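Projekte > Schülerarbeiten > Haushalt und Umwelt > Projektbericht Spülküche

Wie viel Wasser braucht der Abwasch? Projektbericht, 8. Juli 2022

Angefangen hat alles mit der Wasserrechnung unserer Schulküche in Grevow, über die wir im Januar zufällig im Unterricht gesprochen hatten. Wir wollten wissen, wie viel davon beim Spülen von Hand durch den Abfluss läuft und ob man mit ein wenig gutem Willen (und ohne neue Geräte!) sparen kann. 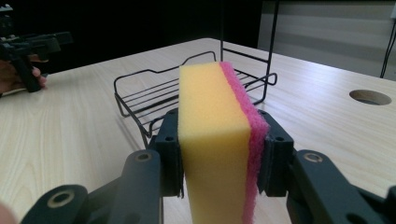
Gemessen haben wir mit einer Wasseruhr vom Hersteller Risaten, die wir uns für das Projekt ausleihen durften. In der ersten Phase wurde gespült wie immer, also meistens unter fließendem Wasser, und am Ende standen 2866 Liter in unserer Tabelle. Das hat uns, ehrlich gesagt, ziemlich erschreckt — geschätzt hatten wir viel weniger.

In der zweiten Phase galt dann die Regel mit den 2 Becken: eines zum Spülen, eines zum Klarspülen, und der Hahn bleibt dazwischen zu.
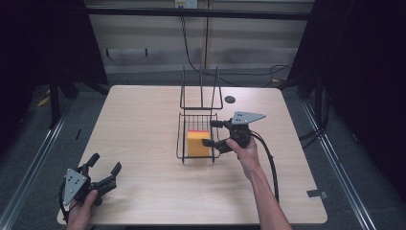
Shezi wandte beim Zwischentreffen ein, man müsse auch das Einweichwasser mitzählen, sonst sei der Vergleich geschönt. Das stimmte leider, und so haben wir die Tabelle noch einmal von vorn aufgebaut und die Töpfe extra aufgeführt.

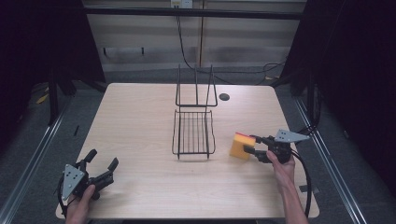 Pro Mittagsdienst kamen wir mit den Becken schließlich auf rund 135 Liter, Töpfe und Einweichen eingerechnet. Schwierig blieben die Tage mit Nudelauflauf, an denen das Wasser öfter gewechselt werden musste. Die Messblätter liegen im Ordner »Bukton«, und die nächste Gruppe darf sie gern weiterführen.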